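Why does a hot cup wear a sleeve?

Kids' corner, with Leilani Okafor

You know the bumpy band that goes around a takeout cup? Brown sometimes, or orange, or whatever color the shop picked. It's called a sleeve. Like on your shirt, only for a cup.

Quick question first. What does it do? Keep the drink hot? Sort of, a little. Mostly it's for your fingers.

Heat likes to move. Always from the hot thing to the cooler thing. Hot chocolate is hot, your hand is cooler, so off goes the heat, through the drink, through the side of the cup, into you. Ouch. A thin cup can't do much to stop it. Thin wall, short trip.

Now slide on a sleeve. Longer trip! And a harder one, because of the bumps.

Look at a ribbed sleeve up close some time. Run a fingernail across it. Zzzzip. Those little ridges go up and down, up and down, and in between them are tiny gaps. What's in the gaps? Looks like nothing. It's air.

Air is slow at passing heat along. Really slow, if it's trapped and can't swirl around. That's why puffy coats work, and why birds fluff up in January. Same trick, smaller coat.
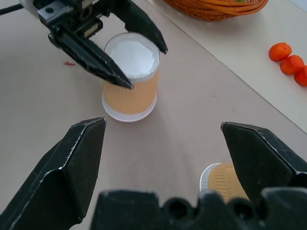 The bumps do a second job too. Grip. A smooth cup can slide right through your fingers, specially if they're damp. Ridges give your skin something to catch on.

And a third thing, sort of a bonus. Bend a flat sheet of paper, easy. Fold the same paper into a fan and stand it on its end, and now it can hold up a book. Folds make thin stuff stiff. The word for paper or card shaped in waves like that is corrugated. Say it: COR-uh-gay-ted. Good word. Use it at dinner.

Try it yourself

You need:
a grown-up (for the pouring)
two cups the same
warm water from the tap, not boiling
paper, tape
a clock

Fold the paper back and forth into skinny pleats. Wrap it around one cup, tape it. Leave the other cup bare. Grown-up pours the same amount of warm water in each. Wait 5 minutes. Hold one in each hand. Which side feels warmer? Swap hands and check again, hands can fool you.

Then try other sleeves. A sock. Bubble wrap. Foil. Flat paper with no folds. Write down wich one was best and have a guess why.

Petrică Gavrilă's class did this in March and the sock won. Big argument over whether a fuzzy sock counts. I say it counts.

Does it work for cold drinks?

Yep. Heat still moves, just the other way, out of your warm hand and into the icy drink. The sleeve slows it down. It can soak up some of the drips on the outside too, if its made of paper.

Words to know
Insulator: something that slows heat down. Trapped air is one.
Corrugated: shaped in ridges and grooves.
Sleeve: you've got this one.

Next time: why do some cups get wider at the top? Bring a stack of them.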